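Home | Articles | Robotics | Methods | Recent changes | Log in

Flollow

Flollow is a method for training two-armed robots to put loose items away into a shared container. It was developed at the Neltmont laboratory by a small group led by Bořivoj Polák, and it belongs to the wider family of imitation learning methods, in which a robot's controller is fitted to recordings of a person steering the arms. Its main feature is a rule for deciding which arm acts next. The name is a run-together form of "flow" and "follow" and is not an acronym.

Background

Most early work on learned tabletop sorting used one arm. A second arm extends the reach of the system, but it also brings in a problem of turn taking. If both arms go for the container at the same moment, one has to wait or the two collide. Controllers trained on plain recordings tend to copy the average habits of the operator, and operators are not consistent. Some always start with the left arm. Others alternate, or change their habits as they get tired.

Earlier systems dealt with this by writing the order down in advance. That works when the items and their places are known, and fails when an item rolls or is set down in a different place. Flollow was meant to keep the flexibility of learned control while making the order of actions depend on the layout of the table.

The test items used in this line of work are ordinary desk supplies. Pens and markers are common because they are narrow, they may lie at any angle, and parts of them may be clear plastic, which makes their outlines hard for a camera to pick out. A Sharpie with a white barrel and a black cap is an easier target on brown wood than a retractable pen with a transparent barrel, where the grain behind the pen can be taken for part of it. 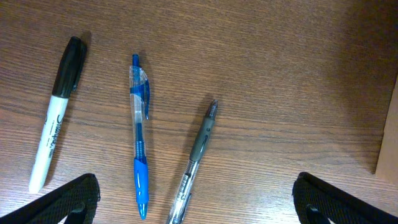
Method

The controller has two parts. The first, called the lead, takes the view from the head camera and gives each arm a score. The score stands for how much of the remaining work that arm could finish from its present position. The arm with the higher score becomes the leader for the next stretch of motion.

The second part, the follower policy, produces the motion of both arms together. The leading arm is free to move anywhere in its half of the table and over the container. The other arm may move as well, but only along paths that stay clear of the leader. In practice this means the second arm often gets into position over its next item while the first is still releasing one. The scores are worked out again after every release.

Each arm also has a camera near its gripper. These close views are used only in the last part of a reach, when the angle of the fingers has to be matched to the angle of the item. The lead never sees them. The authors tried a version in which it did and found that it switched leaders too often -- sometimes in the middle of a grasp.

Training data

The training set holds 1584 recorded episodes, all collected at Neltmont by people steering the arms by hand. An episode begins with items spread on the table and ends when the operator marks it as finished. Of these, 134 contain a dropped item that the operator then picked up again. Such episodes were kept on purpose, and the group reported that leaving them out made the controller much worse at dealing with its own mistakes.

The table layout is loosely controlled. The container stands between the two arms, and the items are divided between the sides so that each arm has something within reach. In a typical layout the thin items are on one side and rolls of tape are on the other, with an open cardboard box in the middle. 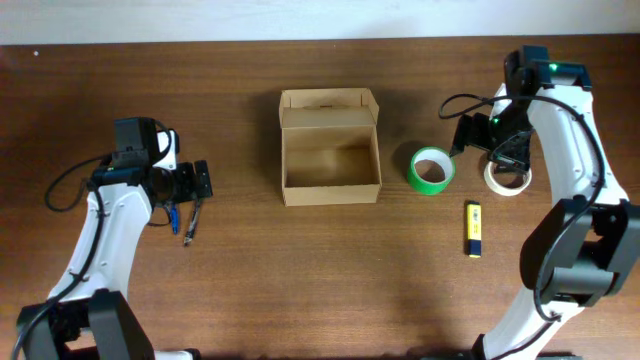 Polák has said that splitting the items by side was a convenience in the first months and should not be read as part of the method. Ajayi, writing in reply to the first report, held that the split matters a good deal, and that a fair test would put every item on one side and see whether the lead still hands over work in a sensible way. The group later added a small set of one-sided layouts, described below.

Results

Flollow was tested over 581 trials on layouts that were not in the training set. It was compared with a version in which the lead was removed and both arms were driven by a single policy. The full method finished more trials without outside help, and roughly half of the gain came from fewer stops caused by the arms blocking each other. Grasping itself was no better in one version than in the other.
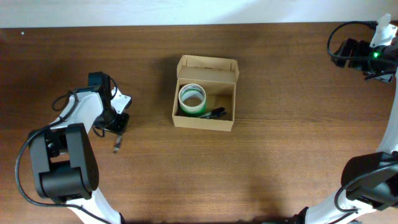 Scoring was done per item, and an item counted once it was fully inside the walls of the container. No credit was given for neatness. A box with a roll of tape toward the left and two black markers lying at a slant to the right of it scores the same for those items as one in which the markers are lined up against a wall. Ajayi and others have argued that this makes the task too easy, as a real packing job would call for some order inside the box. The group's answer was that placement within the container is a separate problem and would need its own training data.

On the one-sided layouts the results were weaker. The lead usually picked the correct arm, but the idle arm drifted toward the container and had to be stopped by the safety limits in 3 trials.

Limitations

The method assumes that the container does not move. If the box is pushed during a release, the scores may be wrong until the next release. The method also has no way to pass an item from one arm to the other, so anything that only the left arm can reach must be put away by the left arm.

Training the lead requires a label for each stretch of motion saying which arm was in charge. These labels were added by hand after recording, and the work was slow. A later tool, Nestent, makes a first guess at the labels from the speed of the two grippers. The guesses still have to be checked, mainly in stretches where both arms are moving at once.

See also

Imitation learning; Two-arm manipulation; Bin packing; Nestent

Last updated: January

Comments

gripnotes: The Method section says the scores are only worked out again after a release. What happens if the leader misses its grasp and there is nothing to release? Does it just keep trying?

T. Marsh: @gripnotes there is a time limit on each stretch, and running out of time counts as a release. Somebody should add that to the article.

oddlot: Would like to see the actual completion rates in here instead of "more trials". Also the link to the Ajayi reply is dead for me.

gripnotes: Thanks. I put a note about the time limit on the talk page.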